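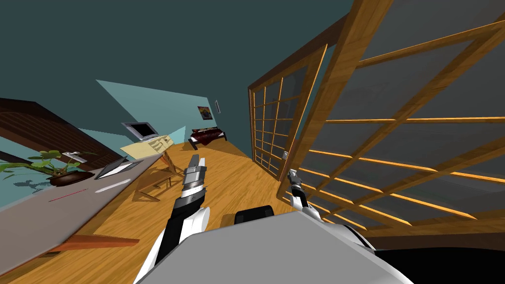

Skondel room in the simulator, both arms forward over the floor.

Pre-release inspection, two-arm machine, sliding door task
Site: Piscombe
Sheet 158
Date: 2018-11-30
Checked by: Bernadette Aubert
Result codes: OK / Comment / Hold

1. Room and model

1.1 Correct room file loaded. OK
1.2 Both sliding doors present. OK
Comment: wooden lattice on both. The nearer one fills most of the right side of the robot's view when the machine starts in this position.
1.3 Door surfaces drawn properly. OK
1.4 Floor clear between the left arm and the far door. OK
1.5 Loose items on the counter match the room list. Comment
Plant, laptop and red pen agree with the list. The small silver device near the plant has no entry. Add it or take it out before the next build.

2. Robot body and arms

2.1 Body sits on the floor without sinking or hovering. OK
Comment: checked in the side window. The body hides too much of the floor to judge it from the robot's own view.
2.2 Left arm, joint limits loaded. OK
2.3 Right arm, joint limits loaded. Comment
Elbow limit was still the Prisard default. Changed to the Piscombe value and saved. Please do not copy the old file back over it.
2.4 Arms do not touch each other when folded. OK
2.5 Arms do not touch the body when folded. Hold
Left forearm clips the top edge of the body for a few steps at the end of the fold. No contact is reported, so the collision shape is probably smaller than the drawn one. Agyeman to look at it.

3. Grippers

3.1 Grippers fitted on both arms. OK
3.2 Jaws open and close evenly. OK, 20 cycles each side
3.3 Grip force limit set. OK
3.4 Right gripper clear of the nearer door at start. Comment
It hangs in front of the lower part of the door in the robot's view. Clearance in the side window is enough, but leave the first move slow.

4. Camera view

4.1 Both grippers visible at start. OK
4.2 View level. Hold
The room leans steeply, floor line rising from lower left to upper right. Same after a restart. Check the roll value on the mount before changing anything in the room file – last January the room was turned instead and the door tracks had to be redone.
4.3 Door handle visible. Comment
The white handle on the second door can be made out near its lower right corner. It is small at this distance.

5. Stops and limits

5.1 Stop key halts both arms. OK
5.2 Stop key halts the base. OK
5.3 Run ends on body contact with a door. OK
Comment: tried once on each door, slow speed.
5.4 Run ends on arm contact with the counter. Comment
Left arm only. The right arm could not reach from here. Repeat after moving the base.
5.5 Time limit set. OK, 400 seconds

6. Records

6.1 Log folder writable. OK
6.2 Build number written in the log. OK, 1904
6.3 Settings changed during this check entered in the log. OK (item 2.3)

Status: not released. Two holds open, 2.5 and 4.2.

After 4.2 is cleared, repeat all of section 4 and item 3.4. After 2.5, repeat 2.4 and 2.5 with the collision shapes switched on in the side window. The rest stands unless the build number changes.

B. Aubert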